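Foro de manipulación robótica > Aprendizaje por demostración > Resultados y métodos

Tema: Transparentes con pinzas de mano: resultado con 4.000 demostraciones

c_brandao
3 de mayo de 2018

Buenas. Llevo tiempo leyendo el foro y escribiendo poco. Me llamo Custódio Brandão y trabajo en el proyecto Ernico, donde estudiamos cómo aprender tareas a dos manos a partir de demostraciones hechas por personas con pinzas de mano, sin teleoperar ningún brazo. Pongo aquí el resultado de la última tanda porque no me cuadra del todo y quiero opiniones antes de escribirlo en serio.

La tarea es limpiar y recolocar objetos sobre una mesa. Tenemos 4.000 demostraciones en total, casi todas con objetos opacos: cajas, tazas, bandejas. De ellas, 235 son con objetos de plástico transparente. La política recibe la imagen de la cámara de la cabeza y la apertura de las dos pinzas, y predice la trayectoria de cada pinza en un horizonte corto.

Con los opacos va bien. Con los transparentes hicimos 122 ensayos en el robot y el fallo dominante es siempre el mismo: la pinza izquierda cierra antes de llegar al borde. La derecha, que suele llevar el paño, falla mucho menos.

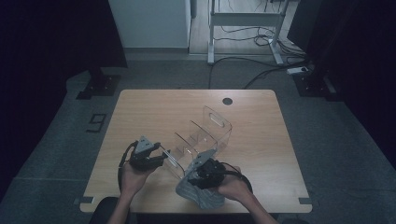

Mi hipótesis es que la red no localiza el canto del panel y se guía por lo que ve detrás, que es la veta de la madera. En los mapas de activación la zona del objeto sale casi plana y lo que destaca son los reflejos de las aristas. Cuando cambia la luz, los reflejos se mueven y la predicción se mueve con ellos.

Probamos a duplicar el peso de las demostraciones con transparentes en el entrenamiento. Mejoró el agarre en transparentes y empeoró un poco en las tazas. No he probado nada con profundidad porque el sensor que tenemos no devuelve nada útil en acrílico.

¿Alguien ha pasado por esto?

tornillo_m3

Sí, con vasos. A mí lo que me funcionó fue cambiar el fondo. Si siempre grabas sobre la misma mesa, la red aprende la mesa. Pon manteles, cartones, lo que sea, y vuelve a grabar una parte.

Walix

No comparto la hipótesis. Si el problema fuera solo visual, las dos manos fallarían parecido, porque las dos miran la misma imagen. Dices que la derecha falla mucho menos. Yo miraría primero la calibración de la pinza izquierda. ¿Cómo estimáis la pose? Un desfase fijo entre la imagen y la pose os daría exactamente un cierre adelantado.

c_brandao

Walix, lo comprobamos. Con los opacos la izquierda no cierra antes de tiempo, y es la misma pinza con la misma calibración. Además la comparación entre manos no es limpia: la derecha trabaja con el paño apoyado y tiene mucha más tolerancia. Si el paño llega un centímetro antes no pasa nada. La izquierda tiene que pinzar un canto fino.

tornillo_m3, lo del fondo lo tengo apuntado. Me preocupa el coste, porque supone repetir grabaciones con las mismas personas.

Walix

De acuerdo en lo de la tolerancia, eso no lo habías puesto. Pero entonces te falta un control: un objeto opaco con canto fino. Una taza no es un canto fino. Si con una lámina opaca de las mismas medidas también cierra antes, el problema es la precisión y la transparencia no tiene nada que ver.

l_correia

Entro en esto porque en diciembre tuve un caso casi igual. Coincido con Walix en el control, es lo primero que haría. La forma barata es coger el mismo objeto y ponerle cinta de carrocero en los cantos. Misma geometría, mismo peso, y el borde se ve. Si mejora mucho, es visual. Si no mejora, es precisión.

Otra cosa. ¿Las personas que graban miran el canto cuando van a agarrar, o lo buscan con el tacto? En mi grupo vimos que con plástico transparente la gente se acerca, toca, corrige y entonces cierra. Ese toque no está en la imagen. La política ve una trayectoria que se frena sin motivo aparente y aprende una media entre frenar y cerrar.

c_brandao

Eso no lo había pensado. Acabo de revisar unas cuantas demostraciones al azar y sí, en varias hay una parada corta antes del cierre. En las tazas no la veo. No tenemos sensor de fuerza en los dedos, así que el contacto solo se podría deducir de la velocidad.

Droltby

Se puede deducir a medias. Nosotros etiquetamos el contacto a mano en una parte del conjunto y entrenamos una salida auxiliar para predecirlo. Ayudó, pero hay que decir que etiquetar es muy pesado y que dos personas no marcaban el mismo instante. Si vais a hacer otra tanda, yo pondría un micrófono de contacto en cada dedo y me ahorraría el etiquetado.

tornillo_m3

Un micrófono por dedo son más cables colgando de la mano. Con dos cables ya se nota en el movimiento de la muñeca. Sigo pensando que variar el fondo es más fácil y hay que hacerlo de todas formas.

Droltby

Los cables se pueden juntar en la misma funda que el de la pinza. En nuestro caso la gente no se quejó. Y variar el fondo no arregla lo que cuenta Correia: si la información está en el tacto, da igual qué mantel pongas.

Walix

Las dos cosas pueden ser ciertas a la vez. Por eso insisto en el control de la cinta antes de comprar nada. Y por favor, separa en la tabla los fallos por cierre adelantado de los demás. Un porcentaje de éxito global no sirve para discutir esto.

c_brandao

Tenéis razón con la tabla. El plan queda así: primero cinta en los cantos, con la política que ya tenemos y sin reentrenar. Después, el mismo objeto con cinta pero con demostraciones nuevas, para ver si la parada desaparece también en las personas. Lo del micrófono lo dejo para después de eso.

Una duda para l_correia: ¿pusiste la cinta en todos los paneles o solo en el que se agarra?

l_correia

Solo en el que se agarra, y me arrepentí. La política empezó a ir a la cinta como si fuera una marca, aunque girara el objeto. Ponla en todos.

c_brandao

Entendido, en todos. Subo la tabla separada por tipo de fallo a este mismo hilo cuando la tenga.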